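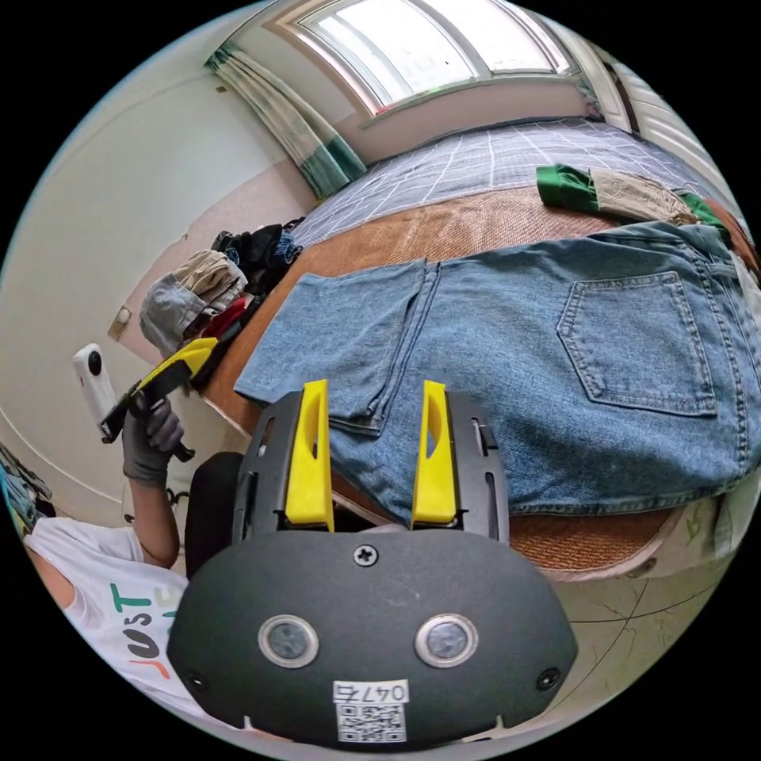

Attachment 1: blue jeans and a green and beige garment on a bed.

Radebe League Manager: Support Desk
Ticket subject: Division table shows wrong order after forfeited match
Category: Standings and tie-breaks
Priority: Normal, raised to High
Status: Closed
Raised by: Competitions Office, Zurville and District Volleyball League
Affected competition: Women's Division Two

Original request, 09:12

The Competitions Office wishes to report an error in the published table for Women's Division Two. The division has eight clubs and 30 matches have been entered to date. Until last week the table agreed with our own paper record. It no longer does.

Drutitbridge and Zurville are level on match points and have won and lost the same number of sets. Under our competition rules the next test is points ratio, that is, rally points scored divided by rally points conceded. By our calculation Drutitbridge should be placed second and Zurville third. The public page shows them the other way round.

We believe the problem began when the Evville away match at Drutitbridge was recorded as a forfeit. Evville could not raise a team and gave notice on the morning of the match. The result was entered from the fixture screen using the "Forfeit" button, with Drutitbridge as the winning side. The match points were awarded correctly and the three sets were added. The order of the two clubs changed the same evening.

The matter is of some urgency to us as second place carries a home tie in the first round of the play-offs, and both clubs have asked for confirmation so that they can book their halls.

Support reply, 10:05

Thank you for your report. We have opened the division in read-only view and can see the two clubs level on the first two tests. Please supply the following so that we can compare your settings with the result:

The wording of your rule on forfeited matches, including the set scores to be awarded.
The order of tie-breaks as it appears under Competition, Settings, Ranking.
Whether any result has been edited since the forfeit was entered.

Please do not delete and re-enter the match at this stage. Doing so removes the entry history, which we may need.

Customer reply, 10:48

The rule reads: "Where a team fails to appear or withdraws from a match on the day, the match shall be awarded to the opposing team by three sets to nil, each set being scored 25-0, and these scores shall count for all purposes of ranking."

The ranking order in settings is match points, set ratio, points ratio, result between the teams concerned.

One result was edited after the forfeit. It was in Men's Division One and concerned a mistyped third set. No change has been made to any other match in Women's Division Two.

Support reply, 11:30

The public table is held in a temporary store and is rebuilt every 30 minutes. In order to rule out an old copy of the page, we have forced a rebuild from our side. The order did not change. The table is therefore being calculated from the stored data as it stands, and the fault lies either in that data or in the ranking settings.

We have also confirmed that the ranking order in your settings matches the order given in your last message.

Customer reply, 11:52

We can confirm that the page is unchanged. It was checked in two browsers and on the league's office telephone. The secretary of the Drutitbridge club has also written to say that the mobile view shows the same order.

Support reply, 13:20

The cause has been found. The forfeited match is stored as a win by three sets to nil, with each set scored 0-0. The match points and the set ratio are correct as a result, but no rally points have been added for Drutitbridge. The missing points lower its ratio enough to place it behind Zurville.

The set scores for a forfeit are taken from a competition setting named "Default forfeit score". In Women's Division Two the setting is blank, and a blank is read by the system as nil. In your other divisions it is filled in as 25-0. The women's second division was created by copying a template from an earlier season, made before the setting was introduced, and the value was not carried across.

Correcting the match can be done by a league administrator:

1. Go to Competition, Settings, Results and open Women's Division Two.
2. In "Default forfeit score", enter 25 for the winning side and 0 for the losing side. Save.
3. Open the Evville match at Drutitbridge from the fixture list and choose "Edit result".
4. Choose "Reapply forfeit". Confirm that the three sets now read 25-0.
5. Enter a reason in the note field. The field accepts up to 200 characters and cannot be left empty.
6. Save, then choose "Recalculate standings" on the division page.

Step 2 alone will not alter a match that has already been entered. Step 4 is required.

Customer reply, 14:06

Steps 1 to 3 were completed. At step 4 the "Reapply forfeit" option is shown in grey and cannot be selected. The account in use is that of the Competitions Office and has been able to edit results throughout the season.

Support reply, 14:31

The option is withheld when a match has been approved by both clubs. In this instance Drutitbridge and Evville each approved the result on the day after it was entered. To proceed, please open the match, select "Approvals" and choose "Return to pending". Both clubs will receive an automatic message asking them to approve the result again. You may wish to write to them beforehand so that the message does not come as a surprise.

Your account holds the necessary permission.

Customer reply, 15:44

Both clubs were told by email. The match was returned to pending, the forfeit was reapplied and the set scores now read 25-0, 25-0, 25-0. The standings were recalculated. The administrator's view places Drutitbridge second and Zurville third. The public page still shows the former order.

Support reply, 15:50

The public page will follow at its next rebuild. Please check again after that time. If the order is still wrong, reply to this ticket and do not open a new one.

Priority has been raised to High until the public page is confirmed.

Customer reply, 16:25

The public page is now correct. Drutitbridge has approved the amended result. Evville has yet to do so, but we understand that this does not affect the table.

Two further points are raised for your attention. First, the fixture screen gave no warning that the forfeit score was blank when the result was entered. Secondly, the Zurville club has asked for a written account of why its position has changed, and we should be grateful for something we may forward.

Support reply, 17:02

It is correct that a pending approval does not affect the table. The result counts from the moment it is saved by an administrator.

On your first point, a request has been passed to the development team for a warning to be shown whenever a forfeit is entered in a competition with no default score. We are unable to give a date for this. In the meantime, leagues that copy competitions from older templates are advised to check the Results page of the settings before the first match is played.

On your second point, the following may be forwarded to the club:

"The result of one match in Women's Division Two, awarded by forfeit, was stored without the rally points required by the league's rules. This affected the points ratio used to separate two clubs level on match points and sets. The result has been corrected by the league and the table recalculated. No other match in the division was altered."

Customer reply, 17:15

Received with thanks. The statement has been sent to both clubs. The ticket may be closed.

Resolution: Setting corrected by customer, result reapplied, standings recalculated.
Linked request: Warning for blank default forfeit score (open)
Ticket closed at 17:20. Replies to a closed ticket will reopen it.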